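**Ticket 1494 – Soil moisture readings at Udside do not match the ground**

Status: open (reopened twice)
Product: Bridavine irrigation controller with the Trotalell soil probe kit
Priority: they have it as "low", I have asked for that to be changed

**Original report**

The dashboard says the lower field at Udside is at 96 percent moisture. It has said 96 percent since the last firmware update went on. Before the update the numbers moved up and down the way you would expect. The controller believes the probe, so it skips every scheduled watering and logs "skipped – soil saturated."

I don't believe the soil is saturated. I have walked on it.

**First reply from support (summary)**

Told to power cycle the controller and wait a day. Told that high readings are "common after seasonal rain." There has been no seasonal rain. I said so in the original form, in the box marked Recent Weather, which I now suspect goes nowhere.

Power cycled anyway. Reading came back at 96 percent.

**Second reply**

Told to recalibrate. The steps as given:

1. Open Settings > Probes > Advanced.
2. Select the probe and choose Reset Baseline.
3. Wait for the green check mark.

There is no Reset Baseline on my menu. There is a Restore Baseline, and it puts back whatever was saved last, in this case the bad value. The help page was written for an older version. I asked for the right steps and got a link to the same help page. Ticket was then closed as "solved by customer."

**Reopened. What I tried on my own**

- Pulled the probe, wiped it, left it on the bench overnight in open air. Dashboard: 96 percent. A bench is not 96 percent anything.
- Unplugged the probe from the controller completely. Dashboard: 96 percent, with a green dot that says "live." So the dot means very little.
- Plugged in the spare probe from the same kit. Same number.
- Moved the good cable from the upper field to the lower field port. Same number.
- Plugged the suspect probe into the upper field port. It read normally and changed when I stuck it in a bucket of water.

I take from this that the probe and the cable are fine and the fault is in the controller, either that one port or whatever the update did to it. Support has so far not commented on the unplugged test, which I would think is the interesting one.

**Raw values**

Exported the log since support asked for it. The raw column for the lower field is stuck at 2000 on every line. The upper field wanders around below 1000 and looks believable. I can't find it written down anywhere what 2000 means. If it is the top of the scale, or a value the software fills in when it has nothing to report, then somebody should say that in the manual, and the dashboard should not be turning it into a percentage.

**Third reply**

Told the log "looks consistent".
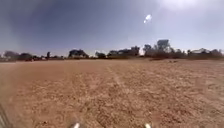
*Attachment 1: bare ground, reddish-brown to tan, loose soil with small clods.*

Also told that the Kassa add-on ($ per month, they didn't say how many) gives "deeper insight into probe health." I am not paying for a second product to tell me the first one is unplugged. Please do not pitch it on this ticket again.

**Workaround in place**

Lower field is set to Manual and I run it from the timer. To do this on the current version, turn off Smart Skip for the zone first, then set the schedule. If you set the schedule first, it saves without complaint and then skips anyway. Lost two cycles finding that out.

**Update, Mar 12, 2022**

Reply came in overnight saying the fault is "known" and a fix is planned for April. No version number. I asked which ports are affected and whether I can roll back to the old firmware in the meantime. The answer was that rollback is "not recommended" – that doesn't tell me if it is possible.

Still need from support:

- What raw value 2000 stands for
- Rollback file, or a plain statement that there isn't one
- Correct calibration steps for this version
- Confirmation that the ticket will stay open until the reading changes by itself with the probe plugged in

I will retest when the fix ships, starting with the probe unplugged.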